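Subject: Re: [grippers-list] Killum hand-held kit, anyone had one on trial?

Adi, sorry for the slow answer, been at it all week and only got to mail now.

Adi Nugroho wrote:

> Has anybody here had the Killum hand-held pair on loan from Athanasiadis? We're
> thinking of the same thing for our table-setting tasks (cups, plates, cutlery)
> and I'd like to hear from someone who isn't selling it. Main questions:
> how are the fingers on glossy stuff, how bad are the cables, and is the
> support plan worth the money. We run Mendik grippers now and the grip is fine
> but the people using them complain by lunch.
>
> Also is the loan really free or is there a catch.
>
> Adi

Loan is free, you pay shipping back. Up to 9 weeks if you ask nicely, we got 4. Extra finger sets are 385 for the pair, and I'd get one, the stock ones mark up fast.

Fingers. Plain blocks, dark, screw holes where you'd want them. Swapping takes a hex key and a bit of patience. On ceramic they're OK. We've been on the tea things mostly, cup and saucer next to the big tray:
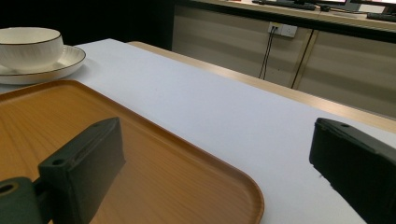
Issue 3

(that's the number of the trial notes I keep pasting from, 1 and 2 went to the list in May, ask if you missed them.)

Saucers are the hard one. Wide and shallow, and the fingers want to go under the lip and there's no room under the lip. We had better luck pinching the edge from the side and tilting. Cup by the rim is easy, cup by the wall depends who's driving. The tray is fine if you come at the raised rim straight on, don't try the rounded corners, it skates.

Glossy surfaces: the view from the gripper camera picks up a reflection off the tray, faint but it's there. Didn't hurt us. Might hurt you if you have windows, we work with curtains.

Cables. Yeah. One per hand and they are stiffer than the Mendik ones. You want them draped to the outside, left one down the left, right one down the right, and enough slack that nothing tugs when you reach for the far edge. First afternoon we ran both on the same side and it was a mess. Athanasiadis will tell you there's a wireless version comming. They told Clitdale that too, so I wouldn't plan on it.

Spoon is what we do most now. Ceramic soup spoon out of the tray, bowl and plate stacked off to the left. Short handle, so the left hand goes for the handle and the right stays out of the way over the other side of the tray till it's needed.

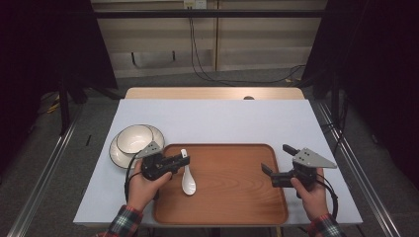

Timing wise a person new to it needs a morning before the picks look like anything. After that it's just tired wrists. The weight sits further forward than on the Mendik and you feel it, so if your people are already grumbling by lunch this won't cure them. Shorter sessions did more for us than any strap. They sell a strap. Skip the strap.

Put a sheet down on the table, by the way. Bare white top and white plates, you lose the plate edge in the head view. A pale blue one is what we have, something darker would probaby be better but I haven't tried it.

Support plan: no. We used it once, Saturday, got a decent answer about jaw calibration but it was word for word what's in the manual, section on zeroing. If you're going to buy more than one set then maybe. Clitdale have it and say the spares come quicker, ask them.

Would I buy. Leaning yes for the fingers and the build, the price of the full kit I can't give you because ours is a quote with other stuff in it. Get the loan first, use your own plates and cups, and do the saucer on day one so you know.

Gotta run, the room is booked. Can send the calibration file off list if you want it, and the rest of issue 3 once I've typed up the soup bowl part.

> PS does it come with a case?

Yes. Foam's cut for the old model, so the right hand one rattles.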